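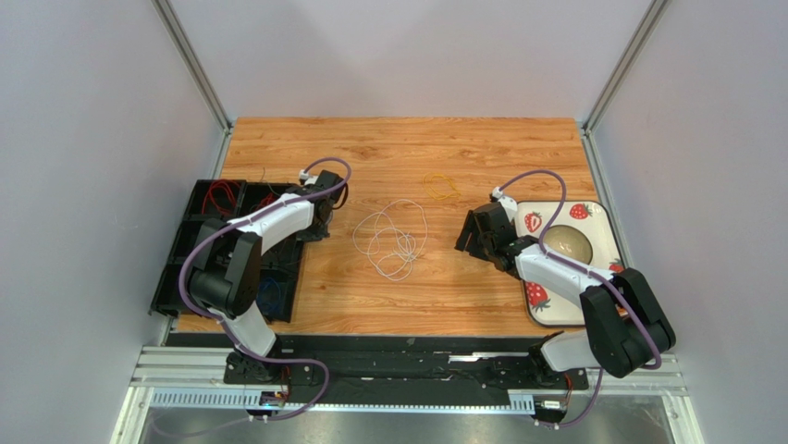 Philomena Scanlon wrote in to ask whether she needs two arms at all to compare grippers, or whether one arm and a free afternoon would do. One arm is enough for most of what is covered on this page. You need two when the job itself takes two hands, such as holding one end of a cable while the other end goes into a bin. If you are only choosing fingers, start with one and add the second later.

Gripper Comparison FAQ
Last changed 7/11/19

These are the questions we get most often about the Plelotero bench tests. They cover the Clarano and Herberg grippers, the wrist cameras, and the Nomura controller. Questions about prices and shipping are on the ordering page.

GENERAL

What are you comparing?

Two sets of two-finger grippers on the same arms, with the same controller and the same table. The Clarano set has narrow tapered fingers. The Herberg set has wider fingers with a flat pad. We want to know which one a small shop should buy if most of its work is thin, soft, or tangled parts.

Why cables?

People asked for them. Our first round used blocks and bottles, and both grippers did fine, so there was not much to write about. A loose cable has no fixed shape and lies very low on the table. It shows differences in finger tips and camera placement that a block will never show.

How many trials are in the results?

The full log has 1355 attempted picks. Of those, 662 were made with the Clarano fingers and the rest with the Herberg fingers. The numbers are not even because we lost part of a Clarano session to a controller setting, explained further down.

What counts as a good pick?

The cable has to leave the table, stay in the fingers during the move, and end up in the place it was meant to go. A pick that lifts and then slips is logged as a slip. A pick that drags the cable across the table without lifting it is logged as a miss. We do not give half points.

Do you reset the cable by hand each time?

Yes. It is picked up, dropped from a low height, and left however it lands. Kumiko Oda tried laying out fixed patterns in January and we gave that up. The arms did well on the patterns and then poorly on anything else.

GRIPPERS

Which fingers are better for thin cable?

The narrow ones, on a bare table. They can get down beside a single strand without pushing the strand next to it. The wide pads tend to catch two strands at once. If you want to move a whole bundle, that is a good thing, and the Herberg fingers come out ahead there.

Can the fingers touch the table?

They can, but go slowly. We bring the tips down until they just meet the surface and then back off slightly before closing. Pressing hard into wood will mark the wood first and wear the tips later. On a metal table, put down a mat.

Do I need rubber on the tips?

For smooth cable jackets it helps. For wire bundles we saw little difference. Check the rubber before every session, and replace it once it starts to peel at the edge. A peeling edge will hold on to a thin wire after the fingers open, and the log will say the release failed when the gripper did nothing wrong.

How long does it take to change fingers?

Roughly 40 minutes for both arms the first time, with most of that spent on calibration. It gets shorter with practice. Tighten the screws by hand before using the driver, and run the open-close check on each side before you reload the program.

CAMERAS

Is one camera above the table enough?

It depends on how you place it. A fixed view is good for finding a part and planning the move. It is weak at the last step, when the arm reaches over the part and hides it. This gets worse with two arms working over the same area. We use a fixed camera for the approach and a wrist camera to finish.

What should I see in the wrist view?

Both finger tips, level with each other, and the part of the table between and beyond them. If one tip sits much higher than the other, the mount has turned and needs to be set again. It is fine for the gripper body to be out of focus in the lower corners. Focus on the tips and the surface just past them.

The arm throws a shadow on the table. Is that a problem?

It can be. A soft shadow ahead of the fingers makes the table darker right where the next pick will happen. White cable still stands out well enough against wood. Black or brown cable may not. Try a second light from the other side before you change any camera settings, and turn off auto exposure – it will keep adjusting as the arm moves, and your recordings will not match each other.

Does wood grain confuse the camera?

Sometimes. Long, dark grain lines can look like thin wire to a simple edge finder, and so can the curved lines near a knot. We have left the wood surface in place for the main tests, as many readers work on something similar. If you get false finds, a plain mat will fix most of them. 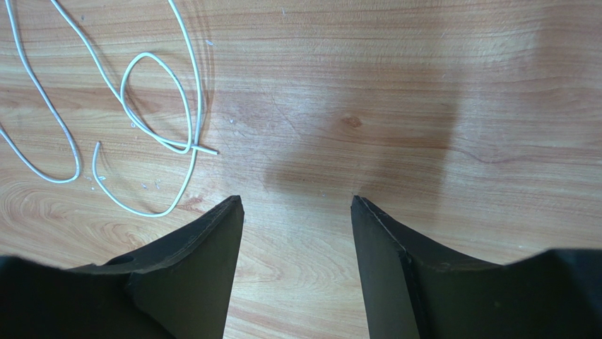 CONTROLLER

What went wrong in the lost Clarano session?

The grip force limit on the Nomura controller had gone back to its default after a restart. The fingers were closing too softly, and we did not catch it until the slips piled up. Those picks were taken out of the log. Save your limits to the startup profile and read them back before you begin.

Can both arms run from one controller?

Yes, if both are on the same rail and share one base frame. Set the keep-out distance first. With the arms facing each other, the risk is at the middle of the table, where the two grippers can reach the same spot. We start with a wide distance and bring it in a little at a time.

How should I run the cables along the arm?

Leave a loop at each joint that has to bend and make sure nothing pulls tight at full reach. Move the arm by hand through its whole range with the power off. Watch the loop near the gripper in particular. If it is too long it can swing into the camera view, and if it is too short it will tug on the connector.

Can I get the raw log?

Yes. Use the contact form and say which gripper set you want. The files are plain text, one line per pick, with the gripper, the result, and the force limit. Video is kept separately and takes longer to send.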